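**3 April 2019, Wed.** - teleop, spelling task, bench 2

Word of the day is BRAIN. Manju picked it. I had argued for something with fewer curves, on the grounds that LILT is also a word, and lost.

Setup same as Monday: two arms, leader pair on the operator side, head view plus both wrist views logged. Card with the word goes against the wall, bars and arcs on the table, operator builds the word in front of the card one piece at a time. No hands on the table once logging starts. Shiyu drove the morning, I drove after lunch, which is when the quality dropped.
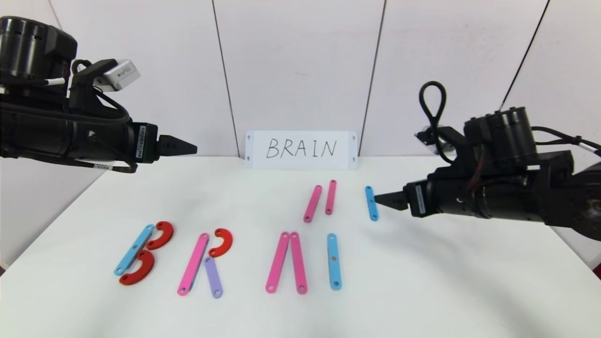
*B, R, A and I laid out, N still to come.*

House rules for letters, since we argued about them again and I would like to stop. B is one blue bar and two red arcs. R is a pink upright, a red arc and the purple bar for a leg. A is two pink bars and no crossbar. Manju says an A without a crossbar is a tent. She is right, but the crossbar costs us a whole extra pick on top of two bars that slide if you breathe near them, so tents it is. I is a single blue bar and the only letter anyone enjoys.

N is two pinks and a blue. Please decide which bar is the diagonal before you start the episode. I changed my mind halfway through one this afternoon and the log now contains a long, thoughtful hover that a policy will no doubt learn to reproduce faithfully.
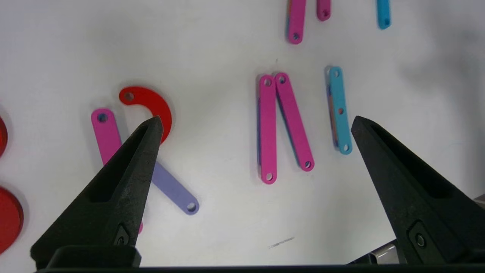
The arcs remain the worst part. A straight bar forgives you: come down across the middle, close, lift. An arc wants to pivot around whichever fingertip lands first, so you grab it, it swings, and you put down a bump facing the wrong way and then have to nudge it round. Shiyu's trick is to come in with the fingers nearly shut and open only at the last moment. Works well for her. I got it to work after lunch by pretending to be her and going at half speed.

Other driving notes, in no order:

- Leader arm on the right has drift in the wrist roll again. Small, but you end up correcting for it without noticing and then your demos all lean. Re-zeroed at the break. Wants a proper look.
- Clutch pedal squeaks. Not a data problem. Very much a me problem.
- Keep the idle arm parked well out to its own side. If it drifts inward the operator starts steering around it and the paths get weird.
- When a piece is only nearly right, leave it. Fiddling doubles the episode length and the letter usually ends up worse. 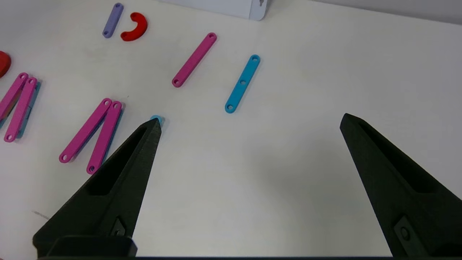 Count for the sheet: 86 episodes recorded, 7 thrown out. Most of the thrown-out ones were arcs. One was me sneezing with the gripper closed, which moved the arm farther than I would have thought possible. I have kept the file for private reasons. Target was 100, so we owe 14 tomorrow, plus replacements for the bad ones if Koyama is being strict about it. Koyama will be strict about it.

Disk: session is under run 2531. The Minitz recorder dropped wrist frames twice in the morning, both times right after a restart, so let it sit a minute before the first episode. I wrote this on the whiteboard at Pristdale last year and evidently the whiteboard is not a form of documentation. 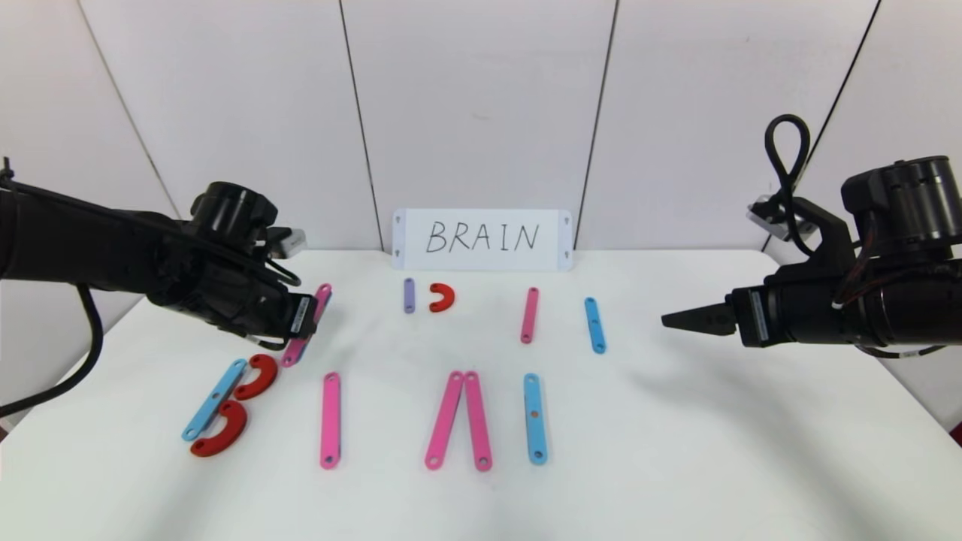 Labeling question for whoever writes the segmenter. We said an episode gets cut at each letter, and that sounded fine until somebody tried to do it. Pieces don't always go down in reading order. There are moments where A and I are both standing there complete and the R is still just its pink upright, with the arc and the purple leg waiting in the back row. So is that R "in progress" or "not started"? By Manju's scheme it is in progress from the first bar down, and stays open while other letters come and go. By mine we label per piece and work out the letters afterward. Mine is more labels. Hers needs a segmenter that can keep a letter open indefinitely, and I have met our segmenter. Leaning per piece unless someone objects before Friday.

Also want to try a run with a fixed order, strictly left to right, to see if the trained thing is any less dithery. My guess is that half the hesitation in the replays comes from Shiyu and me having different ideas about what to build next. She goes for whatever is nearest. I go for whatever looks easy, then regret the arcs.

To do:

- [ ] wrist roll on right leader, before anything else
- [ ] oil pedal
- [ ] ask Rulel whether the spare fingertips have shipped
- [ ] remaining episodes, Shiyu first slot
- [ ] new word. Manju is threatening ROBOT. I count that as far too many arcs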